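Does writing down your bad habits help or just make you feel worse

Flultbridge Forums > Mind and Habits

mossy_keel
So I've been doing the habit log thing since March. Every time I snap at someone or put something off, it goes in the notebook. Supposed to make me notice patterns. Mostly I notice I'm a jerk before lunch. Anyone stick with this long enough to see a change?

dunlin4
Four months here. Quit. Turned into a scoreboard and I was always losing.

PatchOfRye
dunlin4, that's kind of the point though? You're meant to see it. If it doesnt sting you won't do anything.

dunlin4
Disagree. Sting made me hide stuff from my own notebook. How dumb is that.

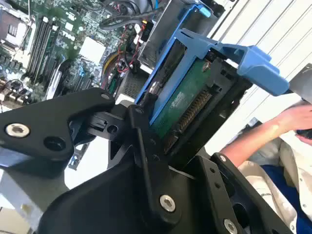
by tallowgate, Sep 24, 2024, in reply to mossy_keel

Been on both sides of this. Did the Loltix app first, the one with the streaks. Broke a streak, felt awful, ate an entire pie. Then went to paper and only wrote what happened right before. Tired, hungry, bad phone call, whatever. No grades. Way easier to live with. Still snap at people sometimes, but I catch it in the doorway now and not an hour later.

mossy_keel
Ok the "right before" part I haven't tried. Mine just says "snapped again" over and over lol

PatchOfRye
Sounds like letting yourself off the hook. "I was hungry" is an excuse.

tallowgate
Its a cause. You can fix hungry. Can't fix "bad person."

PatchOfRye
Eh. Some people do need to hear it was their fault. I did. My brother told me flat out and that's what worked, no notebook.

wrenandco
Seven weeks in with the Tarigan workbook, same idea as tallowgate's but with prompts. Skip the evening pages, they go on forever. Morning ones are decent.

dunlin4
Might try the no grades version. Not promising anythng.

mossy_keel
Starting a new page tonight. Will report back if I remember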